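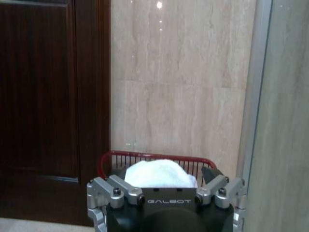
Lellden lobby refit, progress to March 13, 2019

Yolanda, quick one before the Cevthorpe call. Stone cladding is up by the door and polished, joints look fine to me. Door refinished dark, gloss as agreed, Houda wants one more look at the lower rail before she signs. Red wire baskets came from Nyberg, 40 ordered, 7 still to come, they say next week. Using them for the towels.

Spend: 41 percent of the grant so far. Stone invoice not in yet, will push it up alot.

Still open - signage, second coat in the back corridor, floor cleaning quote. Opening stays August unless you hear otherwise. Receipts to follow, Flor has them.

Pádraig Quinlan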